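2018-02-25
By Hipólito Yáñez

Give Every Part a Place

Most people who fix computers keep their loose parts in a box. I did it for years. Memory went in with screws, old processors went in a coffee can, and cards got stacked like mail. I now think this is the worst habit in the trade, and I would like to see repair shops and school labs drop it.

Last May I went through the parts bins at the Drostby shop, where I work three days a week. The inventory listed 1,320 items. We could not find 191 of them, and others were there but bent or scratched. A processor with damaged contacts looks fine until you have spent an afternoon blaming the motherboard.

The usual answer is antistatic bags and labels. Bags are good for storage and I use them. They are poor for work in progress. When a machine is apart on the bench, people take things out of bags and set them down wherever there is room, and that is when the damage gets done.

A holder board does a better job. It is a flat plate with a bracket for each part, shaped so the part can only go in one place. You look at it and know what is missing. Echeverría, the shop across town, has used them for two years, and their bench is the only one I envy.

Standing the board upright is worth the trouble. It frees the bench, and coffee does not pool on it. I like a plain grey one, where a green memory strip or the silver top of a CPU is easy to pick out between its brackets. 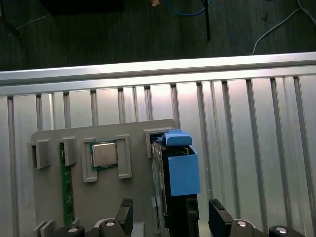

What It Costs

The objection I hear is price. Wakia quoted us 573 dollars for a set of four, and the owner thought that was a lot for pieces of plastic. It is less than we wrote off in lost memory. A school with a printer and a patient student could make its own for much less.

The other complaint is that parts change shape and the board goes out of date. That is true. Make the brackets separate and replace the ones you need.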